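3. Preparar la mesa antes de empezar

Bueno, vamos con la parte que más pereza me daba al principio y que ahora hago casi sin pensar. Antes de sacar nada del kit Sotia, dedícale un rato a la mesa, que luego se agradece un montón.

1. Despeja el tablero y pásale un paño seco. Si tu mesa es de dos piezas, como la mía, repasa también la junta (ahí se mete todo el polvillo).

2. Corta una hoja grande de papel de estraza. Yo compro el rollo Flumar, el de 200 hojas precortadas me salía más caro y encima se quedaba corto de ancho.

3. Extiéndela con la cara mate hacia arriba y alísala con el antebrazo, desde el centro hacia fuera. Si quedan arruguitas finas no pasa nada, las mías nunca desaparecen del todo.

4. Deja libre una tira de mesa arriba y otra a un lado. Yo apoyo ahí lo que no quiero manchar, ¡y así no tengo que andar levantando el papel cada dos por tres!

Nota: Kanako Sugiyama, que me enseñó a montar estos kits, fija las esquinas con cinta de carrocero. Yo solo lo hago si voy a lijar.

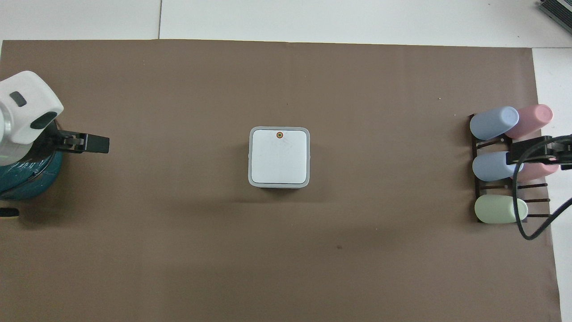

5. Coloca la caja que vayas a usar en el centro, con sitio libre alrededor, y comprueba que asiente bien. Si baila, busca debajo alguna miga o un grano de algo.

6. Gira la caja hasta que un lado te quede paralelo al borde del papel — a ojo basta, aquí no hace falta regla.

Precaución: no uses papel de periódico. La tinta pasa a las superficies claras y luego no hay manera de sacarla, que ya perdí así una tapa Mirberg preciosa.

Cambia la hoja cada 3 sesiones más o menos, o antes si le ha caído pegamento. Las motas sueltas se van con una brocha blanda. Para el pegado, sigue en el apartado 4.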